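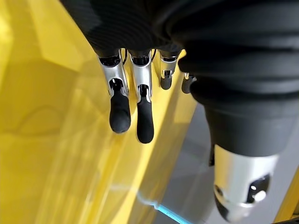 Lasenthorpe helps small factories plan and budget for their first robots. We opened in May with two people and a rented bench, and there are eight of us now. Most quotes we are asked to check price the arm well and leave the hand as a single line. A hand with jointed metal fingers, black rubber fingertips and a folded rubber sleeve on the thumb has parts that wear, and we put those in the budget from year one - spares, labor and downtime.

We do not sell equipment or take commission from makers. A standard plan costs $2000 and covers one work cell. Our Droltow office handles site visits. Nearly 89 plans have gone out so far.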